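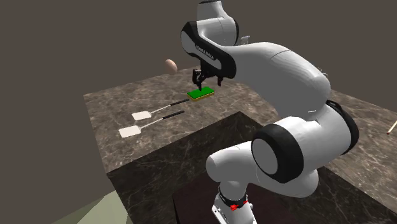 One commenter under the Grotosley Courier report said that recalling an ambassador and breaking off relations come to the same thing, and several people agreed with him. I don't think that can be right, but I couldn't find a plain explanation.

The report was on the fishing dispute between Ferneo and Komine. It said Komine had "summoned" the Ferneo ambassador over the arrest of 14 crew, handed over a note of protest, and then "recalled its own ambassador for consultations". What is the difference between these, and how serious is the last one? Does the embassy close? My cousin has a visa application in with them and is worried it will be dropped.

Posted by tollgate_reader, 31/07/2023

Reply from northquay

They are separate steps.

Summoning means the foreign ministry calls in the other country's ambassador to hear a complaint in person. It happens often and most of the time nothing follows.

A note of protest is the same complaint in writing. It puts the government's position on record. In a dispute over waters this matters, as staying silent for years can later be taken as a sign that you accepted the other side's claim.

Recall for consultations means a country brings its own ambassador home for a while. It is stronger than a summons. The embassy normally stays open with the next most senior diplomat in charge, called the chargé d'affaires.

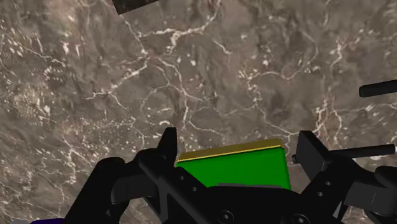
Breaking off relations goes much further. The embassies close, the diplomats leave, and a third country is usually asked to look after each side's interests. Even then consulates don't always have to shut, as the two things are treated separately under the conventions.

As for the visa, a recall on its own should not affect it. Check the embassy's notices page and keep the receipt number.

Reply from Bramble5

It's all for show. They did this in January over the lighthouse and he was back before anyone noticed.

Reply from oldatlas

Northquay has it right. I would add that "for consultations" has no fixed length. Some ambassadors return inside a week and some posts stay empty for years. Look at whether a date of return is given, and whether the talks already planned go ahead. The last I read, the Singhal talks on catch limits had not been called off by either side.

Also, recalling your own ambassador is different from expelling theirs. Expelling means declaring a diplomat persona non grata, and no reason has to be given for it. The Courier mixed the two up in its first version and corrected it later, so some of the 369 comments under it are arguing about something that didn't happen.

Comment from tollgate_reader

Thanks both, that clears it up. The notices page says applications are being handled as normal. I have told my cousin to leave it alone for now.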